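Felham tram drivers prepare for the Noiphan extension

Manaia Lowther has driven trams in Felham for 6 years and now trains the drivers who will work the extension to Noiphan. It opens in August with new stops at Nosby and Zurthorpe.

"The hill after Nosby is what they ask about," she said. "You brake earlier than you want to."
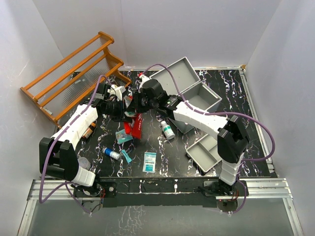
Each driver makes the full trip at least twice at night before carrying passengers. Lowther prefers the 5:16 run on Tuesday mornings, when the roads are quiet.

She expects crowding at Zurthorpe, where the platform holds 200 people. "We'll see how the first week goes," she said.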